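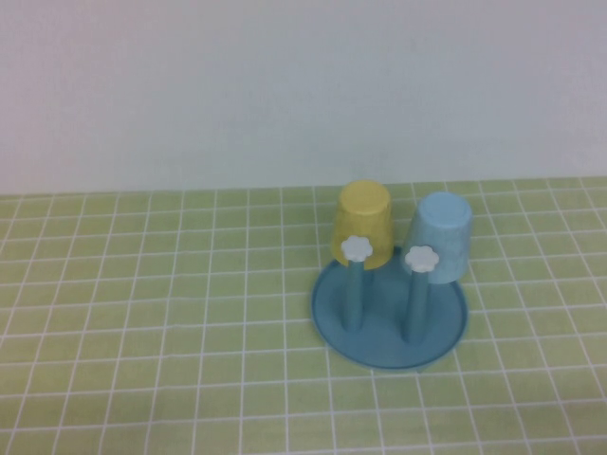 Evelien Van Hecke asked whether the planner was still reading the old calibration file, as the grasp offsets in her replay did not match those in the log. The Chair confirmed that it was, and that the point would be taken under item 2.

Cornley Manipulation Software Group
Minutes of the meeting held on December 12, 2021
In the chair: Victor Koech

1. Minutes of the previous meeting
Agreed, with one correction: the release named under item 4 should read Drarkitz, not Bralby.

2. Perception
The pose estimator was run over 149 recorded episodes of the cup stand task. In 13 of these the estimate for an inverted cup flipped between two headings from one frame to the next. Members agreed that heading should be ignored for round objects, and that the tilt estimate should be kept. The calibration file will in future be loaded by version number, and the planner will refuse to start if none is given.
Action: E. Van Hecke

3. Planning
The time limit for a single query remains at 2000 milliseconds. A proposal to raise it was not supported. The Chair asked that timeouts be logged separately from collisions, which at present share one error code.
Action: V. Koech

4. Tooling
The replay viewer from Van Wijk does not open logs written before June. It was agreed to convert the older logs once and to drop the old reader from the Drarkitz branch.

5. Any other business
None.

The date of the next meeting will be circulated by e-mail.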